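Category: Work and Automation

On Sat 24 July, Harish Shenoy wrote:
> The Saithong plant is getting two more picking arms before
> December and the packing staff are asking what that means for
> them. Management says no jobs go. I have heard that before.
> Malathi, you went through this at Drunura. What happened to the
> people on the mixed line? And what is this home work with the
> grippers that the union notice mentions? Is it real work or
> something to keep people quiet until the contract runs out?

Harish,

I can only tell you what I saw on our side. Others from Drunura are on this list and may correct me.

The mixed line had 14 people on it. The arms took over the boxed goods first, because boxes are all the same shape. Five people moved to returns, three went to the night dock, and one retired early. The remaining five stayed at the packing tables and do what the arms still drop: pouches, cups, single sachets, anything soft or half empty. That work is slower and your hands get tired in a different way. The old hourly target was 352 pieces and it was kept for the first month, which was a mistake. We got it changed after two meetings.

The gripper work is real, but it is a different job and you should treat it as one. You hold a tool with two jaws that close on the item, and you pick things up and put them down with it, again and again. The recordings go toward teaching the arms. Some of it is done on site and some in ordinary rooms, on ordinary tables. The items are small everyday packages.

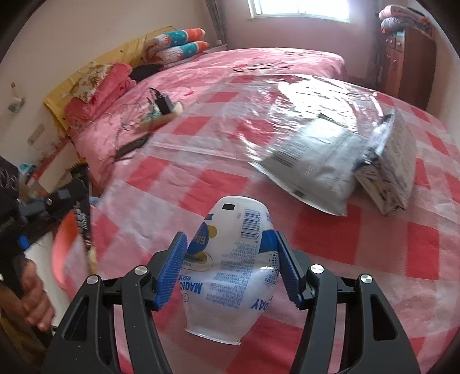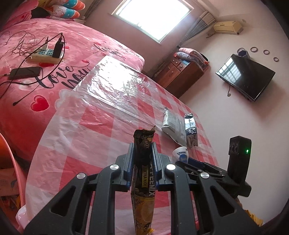 Gripper work at a table: snack container in the first picture, coffee sachet in the second.

The sachet type is the one people complain about. It is narrow, and if you come in at a bad angle it turns in the jaws. Foil pouches slide on a shiny tablecloth. After a few days most of us got used to it. My wrists did not like it in the first week, and I now stop every half hour whether the schedule says so or not.

Things to settle before anyone at Saithong signs:

- Pay by the hour. Prultico offered us pay per recording at first, and a bad recording paid nothing.
- Who owns the recordings. If the room is somebody's home, ask what else is kept besides the hands and the table.
- Breaks in writing.
- A way back to the line. Ours says 3 months, and two people have used it.

On your question about keeping people quiet, I don't know. Our site sent in 1,274 recordings last quarter and they asked for more, so at the moment they need us. I would not plan past December on that basis.

The people at Fallska have a better agreement than ours, with training hours included. I can send you the text if you write to me off list – it is long and the scan is poor.

Malathi Murthy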